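Norau water utility to replace 117 hardness meters

3rd January

The Norau water utility will replace 117 hardness meters in its distribution network after a December audit found that part of the installed stock was reading low. The affected meters were supplied by Vulen and serve the Gape and Kivska pressure zones.

Hardness figures from these two zones are used to set the dosing rate at the softening plant. When a meter reads low, the plant doses less than it should, and more calcium carbonate reaches the household tap. The utility said the water remained within its limits for drinking throughout the period and that no boil notice was needed.

The audit compared meter readings with laboratory samples drawn at 833 service points. Drift was limited to units with the older probe housing. Meters fitted with the newer housing matched the laboratory values and will stay in place.

Work starts in the Gape zone and moves to Kivska once the first set has been calibrated. Each replacement requires the branch main to be shut for up to 2 hours. Households will receive a printed notice 10 days before their supply is interrupted.

Residents in both zones may see more scale on kettles, faucets and stone worktops until dosing is corrected. Acidic descalers should be kept off marble, which they etch. A soft cloth and a pH-neutral cleaner are suitable for polished stone.

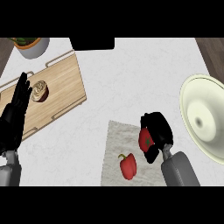
Supply interruptions: what to do

Close the main indoor valve before the shutoff begins. When supply returns, run the cold kitchen faucet until the water is clear.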